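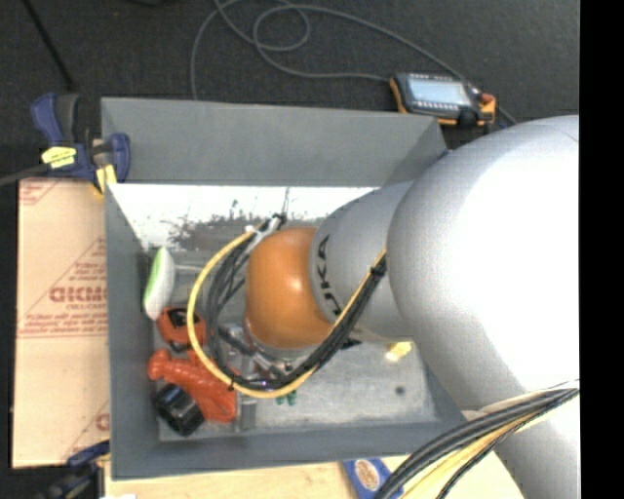 Can a robot tidy the shed yet?

People keep saying robots will soon do our chores. Maybe. But look at the job first.

A big silver arm with an orange cap is reaching into a grey bin of odds and ends. One of them is an orange-red tape measure. You could grab that without thinking. For a robot, it's a proper puzzle.

Why is a messy bin so hard?

Things in a bin lean on each other and hide each other. The robot has to work out where one thing stops and the next one starts. Shiny stuff can fool its sensors. Then it has to choose a spot to grab, and squeeze enough to hold on but not enough to crush anything.

Your fingers feel when something slips. Plenty of robot grippers can't feel much at all.

But I saw a video!

So did I. Ask how many tries it took. Brynhildur Briem tests robot arms at a workshop in Drarkton, and she writes down the misses too. In one long test her arm made 607 grabs and dropped or missed 200 of them. Would you let a helper like that put away the good plates?

So are robots useless?

No. Give an arm the same part, in the same place, all day long, and it will probably beat you. Factories have used them that way for years. Your shed isn't like that — somebody always leaves the rake in a new spot.

Try it yourself

Fill a box with small, safe things. Put on thick oven mitts, shut one eye and pull them out one at a time. Count your drops.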